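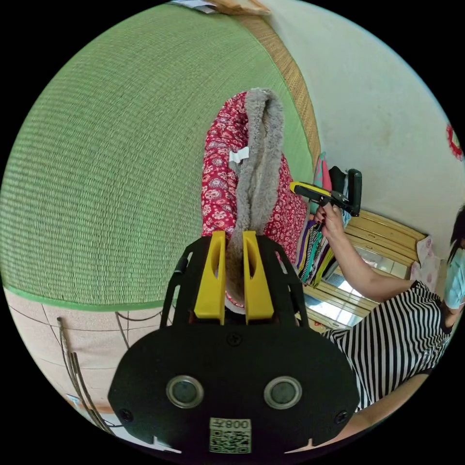 *Red floral with the gray plush lining, on the green mat*

**oscombe_attic** wrote:

So I'm finally getting to the winter things, and this is the one I keep putting off. Deep red, little white and pink and gray flowers all over, and the fluffiest lining you ever put your hand into. It was my aunt's first and she wore it every February I can remember. My question is how to wash it without ruining that plush – and then how to fold it, because it will not lie flat for me!

**Thomas_Drombridge** wrote:

Oh, what a lovely print! I'd go cold, gentle cycle, inside out, and then dry it on a rack for as long as it takes. I've washed mine that way for 30 years (well, mine and my mother's before that) and the lining is still soft. Check the little white tag first, though.

**Ekkachai Jaidee** wrote:

I have to disagree with Thomas a bit, sorry! A machine matted the lining on mine after 2 washes and it never fluffed up again. Bathtub, lukewarm water, a small squirt of soap, press and don't wring. Brush it with a soft baby brush once it's dry.

**Thomas_Drombridge** wrote:

Fair enough, but a soaked one is awfully heavy to lift out of a tub, and my back is not what it was.

**tunarico** wrote:

For folding, I'd lay it lengthwise like you have it, bring the sides in over the plush and roll it loosely from the bottom. Please don't vacuum bag it. Mine came out looking like a pancake.

**oscombe_attic** wrote:

Thank you all, so kind! Bathtub it is, I think, and I'll roll it after. Does anyone put lavender in with theirs?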